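CPU socket

A CPU socket is the part of a computer motherboard that holds the processor and connects it to the rest of the board. In most desktop computers the processor isn't soldered in place, so it can be taken out for testing, replaced, or moved to another board of the same socket type. Sockets are also found on many servers and workstations. Most laptops made in recent years don't have one, and their processors are fixed to the board at the factory.

Construction

There are two common arrangements. In a land grid array (LGA) socket, the springy contacts are in the socket and the processor has flat metal pads on its underside. In a pin grid array (PGA) socket, the pins are on the processor and fit into holes in the socket. LGA contacts are very fine and bend easily, and a bent contact often means the board has to be repaired or thrown away.

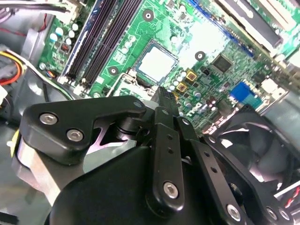
The area near the socket on a desktop board follows much the same plan from one maker to the next. Memory slots are usually placed close by, which keeps the electrical paths short. Cooler mounting holes are set outside the socket itself and take the screws or posts of the heat sink. On the green board shown, they are ringed with metal pads, and one of them lies beside the memory slots, which hold no modules. The metal cap on top of a desktop processor is called the heat spreader. It protects the silicon and passes heat to the cooler through a thin layer of thermal paste.

Retention

An LGA socket normally has a hinged metal load plate and a bent-wire lever. Pressing the lever down and hooking it under a tab pulls the plate tight against the edges of the processor, which pushes the pads onto the contacts. Some force is needed, and a faint creaking sound is normal. PGA sockets also use a lever, but it slides the upper layer of the socket sideways to grip the pins.

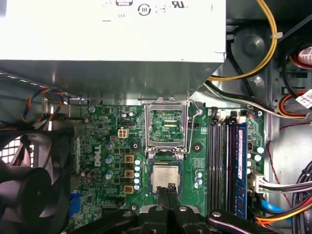
New boards are shipped with a plastic cover over the contacts. Most makers ask for the cover to be kept and put back whenever the socket is empty – a returned board without one may be refused under warranty.

Installation

The computer is shut down and unplugged before the case is opened. The person doing the work should touch bare metal on the case or wear a grounded wrist strap. The processor is held by its edges and lined up using the small triangle in one corner and, on LGA types, the notches in its sides. It is then lowered straight down without sliding or pressing. If it doesn't sit flat, it is lifted out and checked again. The load plate is closed only after the processor is level. 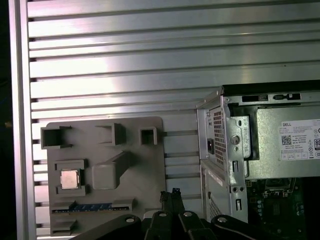
Processors that are out of a computer are stored in a tray or holder, never loose in a drawer. Old thermal paste is wiped off with a lint-free cloth and isopropyl alcohol, and fresh paste is put on before the cooler goes back.

Use in teaching

Socket work is a usual part of computer repair courses. The Storcombe bench manual by Halima Tanui gives it a chapter of its own and has learners practice on scrap boards first. The manual treats 2 faults as the most common among beginners: bent contacts, and a cooler screwed down unevenly.

See also

Heat sink
Land grid array
Motherboard
Thermal paste

Page last edited 24/06/2025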